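茶水间交给机器以后

我在Bunder做后勤,管三层楼的茶水间,今年是第四年。公司自己做机械臂的应用,所以一月份开会说要把洗杯子、收杯子这一段也交给机器的时候,大家都不算意外。项目叫Niltent,由楼下的测试组负责,先在他们的台子上练,练好了再搬上来。

先说原来是怎么做的。全公司200个杯子,都是塑料的,统一发,统一收。早上七点半谢绮雯到岗(她英文名写作Yee-man Tse,系统里也这么登记,下面我就叫她Yee-man),先把前一晚沥干的杯子从架子上取下来,按楼层分好推上去。下午四点再收一轮,洗完倒扣上架。这份活她做了很久,手很快,一边做一边还能告诉你哪一层的咖啡机又漏水了。

通知发下来以后,她来问我的第一件事是班表怎么改。我当时答不上来。Fang是我们的排班系统,里面没有“机器做一部分,人做一部分”这种选项,只能填整班或者半班。填半班,她的工时就少了,工资跟着少。我去找人事,来回写了3封邮件,最后定下来工时不动,空出来的时间改做物料盘点和会议室的准备。盘点以前是我做的,所以严格说,机器先替掉的是我的一部分活,只是中间转了一道手。

测试组的Wing-sze Lui要我们把日常的操作写成步骤给她。Yee-man口述,我打字,写出来67条。有好些是我从来没注意过的,比如杯口有缺的要单独放,比如架子靠墙那一侧不要放满,不然通风不好,第二天杯底还有水。Wing-sze看完说有一半她用不上,另一半她要想想怎么用。后来她每隔几天就叫Yee-man下去看一次,算在上班时间里。我跟着去过两回。 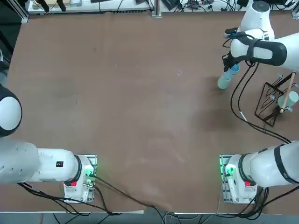
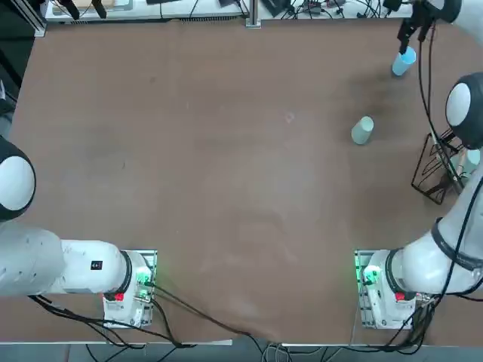

班表的事定了,剩下的是谁负责的问题。以前杯子没干就发上去了,楼上的人直接找Yee-man,她当场换一个。以后找谁,测试组说找后勤,后勤的意思是机器归测试组管。我的想法是还应该让Yee-man来验收,而且要写进她的岗位说明里,因为她看得出问题在哪。拿那个浅蓝色的杯子来说,夹爪夹着它斜斜地悬在桌面上方,旁边就是黑色的铁丝架,我看的时候只想着它会不会掉,她问的是放上去以后杯口朝哪边,和旁边的杯子会不会碰在一起。Wing-sze把这两句都记了下来。这种话在那67条里是没有的,她自己也说,不看到东西想不起来要讲。

岗位说明我写了一稿,加了“验收”和“培训协助”两项,职级申请往上调一级。人事还没有批,说要参考Brollthorpe那边办公室的做法,他们比我们早一步用机器收餐盘。我打电话去问过,那边原来做这份工作的两个人,一个转去了前台,一个自己走了。走的原因对方没细说,我也没追问。

Yee-man对这件事的态度比我平静。她说腰不好,少弯几次腰是好事,但是不想整天坐在电脑前面点数。我说盘点要走仓库,不全是坐着的。她说那就先做着看。

搬上来的日期还没定。茶水间的插座不够,水槽边上那张桌子也太窄,要先找工程部来量。在那之前,早上七点半还是她来取杯子。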